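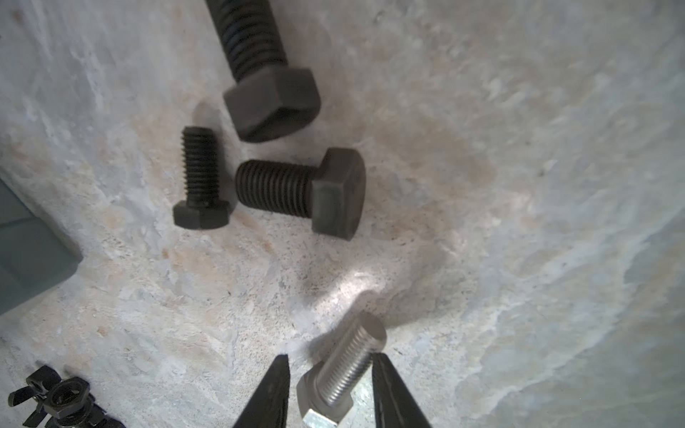
I need a part-time fastener sorter, and I need one badly enough that I'm writing this ad myself instead of leaving it to Simone Furtado, who does our ads and does them better. The short version: my shop, Bandent, bought the leftover stock of a hardware store called Mac Carthaigh when it closed last August, and it came to us in 265 coffee cans, none of them labeled in any way I can use. Some cans are all one thing. Most are a jumble, dark hex bolts in three different sizes with a bright silver one down at the bottom, coarse threads next to fine ones, and you can't sell a jumble. People come to us because they're fixing a 1950s drill press or a porch swing and they want one bolt, the right one, in the right finish. So somebody has to go through the cans, and I've tried doing it in the evenings after closing and I get through maybe one before my eyes quit.

What you'd be doing: you tip out a can, pull the hex bolts apart from everything else, then sort by diameter, thread and length. We have gauges for all of that and I'll show you how to use them (it takes ten minutes, don't let it scare you off!). Black finish goes in one bin, bright in another, even when they're the same size, and please don't mix them, customers really do care. Anything with a chewed-up head or a crossed thread goes in the scrap pail. Nuts and washers get their own trays and we'll worry about those later.

When a bin is done you write the tag and put it on the rack. Volodymyr Skoryk runs the rack and set up the numbering, which goes up to 2298 and has gaps in it that only he understands. If you can't find a number for something, ask him before you make one up. I made one up once and I still hear about it.

You'd work at our Hanlow building, in the back, where the stone is.

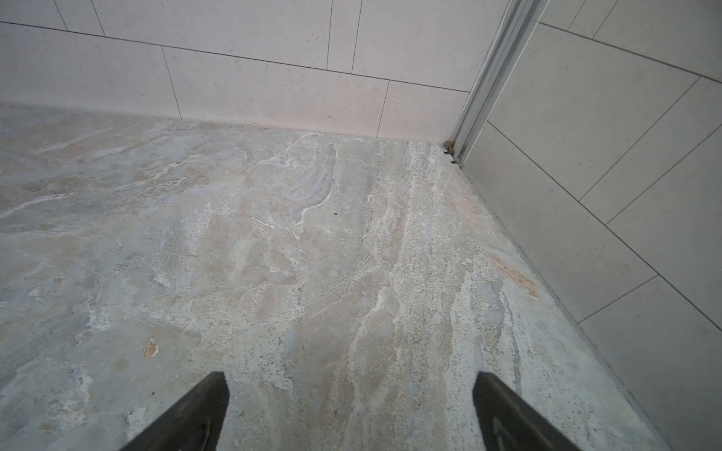
The corner in back: stone floor, tile on both walls.

I love that floor, with all the white veins running through it, but I'll warn you that a small bolt dropped on it is a pain to find, what with all the gray and tan and little dark flecks. You learn to listen for which way it rolled. It's hard on the feet too, so wear decent shoes. We have mats and a couple of stools, and you can sit or stand as you like.

Who I'm hoping for: someone patient, who can tell two nearly identical bolts apart and doesn't mind doing it again. If you've worked in a hardware store, a machine shop or a bike shop, great, tell me. If you've never held a thread gauge but you do jigsaw puzzles with too many pieces of sky, tell me that. You should be okay lifting a full can from the floor to the bench, and they're heavier than they look. Your hands will get oily. We have gloves, though most of us give up on them for the small stuff.

Hours are 2 mornings a week to start, and you can pick which ones as long as you stick to them. I figure the whole job at almost 33 weeks at that pace, and if it goes well there's counter work after that. Pay is hourly and I'll give you the number the first time we talk, before you've driven anywhere. There's coffee, and there's usually a tin of Gudness shortbread open next to the register.

No resume needed. Stop by the counter and ask for Simone, or leave a note with your name, a phone number and a line or two about why sorting bolts sounds all right to you. She'll pass it to me and I'll call you back myself. If you want to try an hour of it first to see if you can stand it, say so in the note. I pay for the hour either way.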